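1/ Fault notes from the two-arm cell at Premwood. The left arm dropped out on error 434 in the middle of a tidy-up task. No one was hurt and nothing broke. 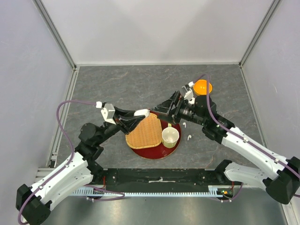
2/ Error 434 is a joint torque limit on our controller. The logs put it at the elbow, 5 seconds after both arms started moving inward. The work sits close together on this task, with the wicker tray and the cup sharing one round red tray, so both grippers end up over the middle. Our keep-out zone was set too small for that. 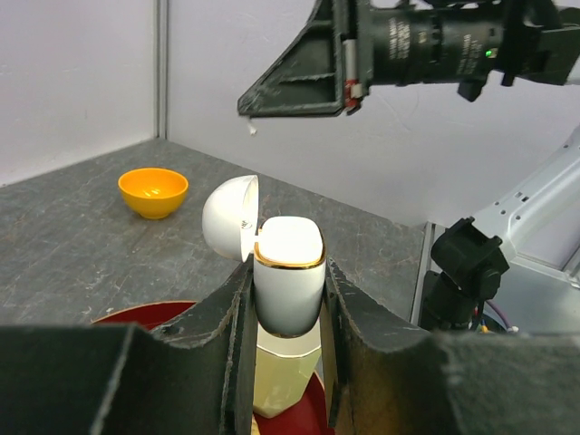
3/ Changes so far:
- Keep-out zone made larger
- Inward speed capped at 400
- Rimantas Dzene signs off on restarts

4/ Small items are a separate problem. Grip force was tuned on the cup, and it's too high for an earbud. 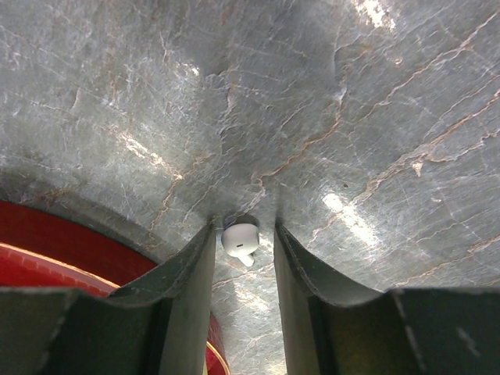
Josée Perron is retuning it now. The left arm stays at low speed until she's done. Ticket is 563 if you want the logs.

Last updated: June 23, 2020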